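**Clisell – l'atelier partagé de la rue basse rouvre ses tables**

2 décembre 2022. Réouverture ce matin, après deux semaines de fermeture. Sol refait, prises remises aux normes, étagères en bois clair au-dessus des postes. Coût des travaux pas encore communiqué, on attend la facture de Promside pour l'électricité.

Côté fréquentation, l'atelier annonce 1 605 passages depuis janvier, contre 1 301 sur toute l'année dernière. Les inscrits sont plus de 395. Les créneaux du soir partent vite – réserver à l'accueil ou par téléphone.

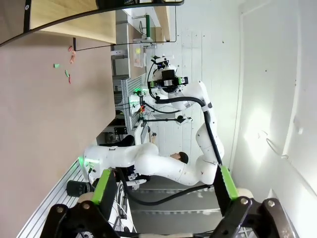 Les petites pièces de couleur, rouges et vertes, restent en libre accès sur les tables pour les exercices de tri et d'assemblage. Consigne inchangée : on remet tout en place avant de partir. En novembre il en manquait pas mal, une nouvelle boîte a été commandé chez Dukavar.

L'établi du fond, lui, n'est pas encore rangé. Outils à reclasser, étiquettes à refaire. Un coup de main est prévu la semaine prochaine, horaires affichés à l'entrée. Apportez des gants si vous en avez.

Tarifs identiques jusqu'à l'été. La salle Rowbotham, à l'étage, reste fermée pour l'instant – pas de date donné.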